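ok so the kitchen scale thread I promised on Thursday, because three of you asked and I've now spent way too much of my January on this

Background if you're new — I make little batches of spice blends and loose tea, mostly for friends, lately for the Kivau street market too. Tiny jars, tiny amounts. My old scale was the big flat kind from Drosent that's great for flour and hopeless for saffron. You'd sprinkle and sprinkle and it sat there at zero, then jumped to 2. Drove me nuts!

First thing I learned: look at the smallest step before you look at anything else. Every listing shouts about the maximum. I don't need to weigh 2,000 grams of anything, I need to know if I've put in half a gram of ground clove or a whole one (you will taste the difference, trust me)

Second thing: a separate pan on top beats one smooth glass slab. For me anyway. I spill constantly and I like something with a bit of an edge to wipe around. My friend Phúc Khúc swears by glass and we've agreed to stop talking about it

The type I ended up liking is the plain boxy one, square pan, display on the front where I can read it without leaning over 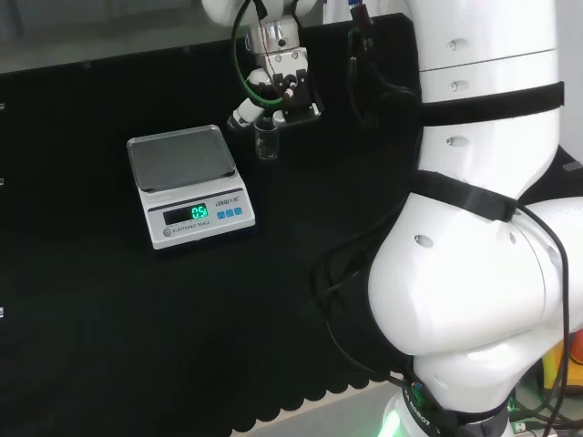 LENQI electronic scale, reading 0.5, and a little glass vial next to the pan

See how the numbers are green on black? Huge for me. My kitchen light is terrible after 5 and the gray-on-gray ones may as well be blank

Also a dark surface under a white scale is so nice when you're working with pale stuff. I dropped some ground ginger last week and found every speck. On my old cream counter it would have lived there forever

Things I do every single time now: let it sit a minute after switching on, put the empty vial on, zero it, THEN fill. Take the vial off and put it back once. If the number comes back different I start over

And keep it away from the fan!! I lost a whole evening to a reading that kept wandering and it was the ceiling fan. Roder tea people, if you're reading, this was your sencha, I'm sorry

Somebody asked about vials vs. jars — vials for anything I weigh in small amounts, round bottom ones are cute but they roll, so stand them in a rack or an egg cup. I got a box of 34 from Bataineh and have broken two so far

Next up is labels. I have opinions about label glue. Give me till the weekend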